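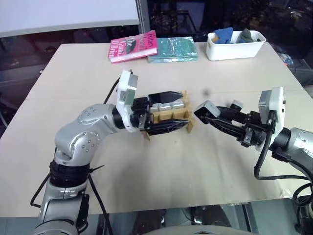 Call for Participants: Two-Arm Handling Project, Spring Section

The Tanui student robotics project is taking applications for the spring section. Students work in pairs on one task, the transfer of small metal parts into and out of a slotted rack using two arms. Each pair writes its own motion code, runs it on the shared cell and keeps a fault log. The section ends with an in-house round at the Turnden building.

Scope of work

Grasp planning for parts held close together, arm-to-arm clearance, and recovery after a missed pick. Each pair is allotted 250 logged cycles on the cell. Closing speed at the fingers is capped by the lab and may not be changed in student code.
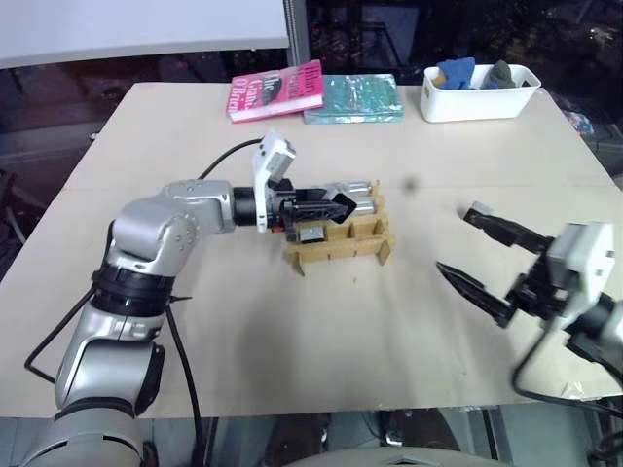
Left gripper at the rack, right gripper open.

Later sessions move to bagged parts. Clear film shifts under the fingers and returns glare to the camera, so code that depends on a clean edge will need rework. Pairs should set aside at least two sessions for this.
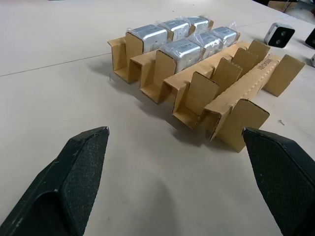 Requirements

One completed programming course, any language
Basic knowledge of coordinate frames
Four hours per week in the lab, fixed slot
Safety briefing passed before first power-on

Prior work with robot arms is not required. Applicants who took part in the Girola round may apply again but will be placed with a new partner.

How to apply

Send a one-page statement of no more than 400 words and a short code sample to Zawadi Mbwambo, Room 276. Applications close at the end of February.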